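Beltholm Evening Reading Program
Progress report to the Agbenyega Fund, period ending November
Prepared by Polyxeni Kokkinos, program lead

Summary

The program is running, people are coming, and I am less sure than I was in the spring that it does what the grant application said it would do. The application promised that adults who read below the level needed for everyday paperwork would gain confidence and skill over a year of evening sessions. Confidence seems to be up, if you go by what people tell us. Skill is harder to show. The test scores we have point in a mildly good direction and I would not bet much on them.

You asked for a plain account this time, after the last report leaned heavily on quotes. This one has none.

Enrollment and attendance

We have enrolled 70 adults since the program opened. That number will look good in your annual summary and I would ask you to be careful with it. Enrollment means a person filled in a form, often with one of us sitting beside them, and agreed to come at least once. Some did come only once. The number I trust is 39, the count of people who have attended in at least four separate weeks. Even that one flatters us, since a person who came for four weeks in the spring and never again is still in it.

Attendance dipped in the summer and has come back. I don't have a good explanation for either. The easy story is that summer jobs pull people away, and the new flyers brought them in again. Maybe so. We put the flyers up in the same two weeks that the schools reopened and the evening bus went back to its regular timetable, so anyone who credits the flyers is guessing. I liked the flyers and I would still rather you didn't pay for more of them until we find out.

The Friday session is the strongest of the three. It is also the one with the most experienced tutor, the easiest parking and the latest start. Last quarter we wrote that the Friday group "shows the value of small-group teaching." I wrote that sentence and I take it back. The other groups are the same size.

Room and materials

Spending on furniture and supplies is under budget, mostly because I stopped approving things. The original plan had a line for replacing the work surfaces in the room, along with matching chairs and a lockable cabinet. The chairs we needed, and the cabinet has been useful for keeping learner folders private. The surfaces I left alone. The white one has a band of faint brownish-gray smudges and small specks across the middle, near where the paper cups get stacked, and it is scuffed in places. You can still lay out a tenancy form on it and read it. 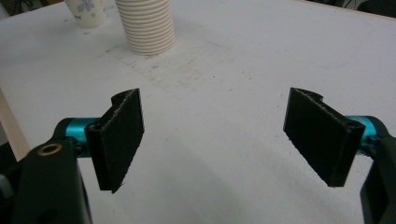 Workbooks are a different matter, and the one place where I think we spent badly. We bought the full Flovley set on the strength of a sample chapter. The sample chapter is excellent. The later units assume the learner already knows how to break a long word into parts, which is the exact thing most of our learners came in to work on. The white pages look clean and modern, the type is small, and two tutors have gone back to photocopying the old sheets, with the stack sitting on the same scuffed white surface I decided not to replace. I can't return the workbooks. We will use the first four units and the word lists at the back.

Total spent on materials in the period was $2,746. Well over half of it was Flovley.

The text message reminders

The Fund was keen on reminders, and the evidence from other programs was presented to us as settled, so we signed up for Skuline and switched it on for everyone. We have sent nearly 300 messages. Attendance the week after we started was up. Attendance the week after that was back where it had been.

I see two problems. The first is that we turned it on for all learners at once, so there is nobody to compare them with. That was my decision and it was a lazy one. The second is more basic. We are sending written reminders to people who enrolled because they have trouble reading. A few learners have told tutors that a family member reads the messages to them. At least one didn't know what the messages were and assumed they were from a bill collector. Skuline can send a recorded voice call for the same price. I have asked for this to be set up for half the list, picked by drawing names, and left off for the other half until the end of next quarter. If there is no difference, I will recommend we cancel.

Tutor training

All tutors completed the two-part training. They rated it highly on the feedback form. People rate nearly all training highly on feedback forms handed out by the trainer at the end of the day, and I would ask the Fund to stop requiring that form as evidence. I sat in on sessions before and after the training instead. I saw more waiting. Tutors now leave a longer gap before jumping in with the word, and learners quite often get there without help. I also saw two tutors slip back to their old habits inside a month. I was in the room each time, and people act differently when the program lead is sitting in the corner with a notebook, so take all of this with some salt.

We lost one tutor to a daytime job and have not filled the place. The Monday group has been covered by whoever is free. Learners in that group have noticed, and said so.
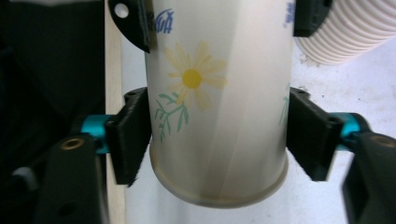

Cover of this kind is cheap on paper. In practice each new tutor starts again from page one, and the learner sits through the same introductory talk for the third time. I have started a single card for each person with the last thing they worked on and the next thing they want to read. The "want to read" line has turned out to be the more useful of the two. It says things like a lease, a recipe, a letter from a school, the rules for a card game. None of these are in the Flovley set.

Test results

We test at entry and again after twelve weeks. The average went up. Before anybody puts that in a press release, please consider who gets tested the second time. It is the people who are still coming. Those who found it too hard, too slow or too embarrassing have left by then, and they take their scores with them. The gain also shrinks when I drop the three largest improvements, all from people who told us later that they had been nervous at entry and rushed through it. Their reading may not have changed much at all. They had calmed down.

I still think there is something there. Learners who bring in their own reading, real letters and real forms, seem to move faster on the second test than those who stick to the workbook. The group is small and they are likely the more driven people to start with. I would like to look at this properly next year, and it would cost very little.

The Fund's online form asks us to report "lives changed." I have left that box blank. If the form will not accept a blank, please let me know what number you would like to see defined there and how.

What we plan to change

From next quarter we will stop reporting enrollment as our headline figure and lead with people who attended in the past month. It will be a smaller number and the graph will have a break in it. I would rather explain that once than keep explaining the other one.

We will call people who stopped coming. We have never done this in any organized way, and everything we believe about why people leave comes from people who stayed. I will make the calls myself, in the early evening, with four short questions.

We will hold off on the second site. The application describes opening one in year two and I know the Fund has mentioned it in its own materials. We can't staff three evenings properly in one building. Opening a second location would double the number of sessions and, I suspect, halve the quality of both.
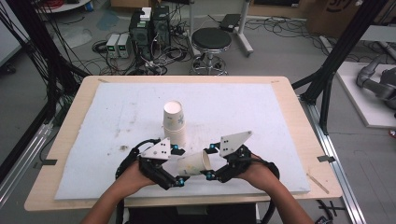 What would happen to the program if the grant were not renewed?

The Friday session would probably carry on for a while, as the tutor has offered to run it and the room costs us very little. The other two evenings would stop at the end of the term. The learner cards and folders would be handed back to their owners.

Requests to the Fund

Permission to move the unspent furniture money into tutor pay, so that we can advertise the Monday place at a rate somebody might accept.

An extra quarter before the year-end evaluation, which would give us time to finish the Skuline comparison and the calls to former learners.

A decision on the second site in writing. I have been told informally that a delay is fine. I have also been told informally that it is not.

The budget sheet and the attendance tables by session are attached separately. The June tables had an error in the Monday column, where two weeks were entered twice, and these replace them.

P. Kokkinos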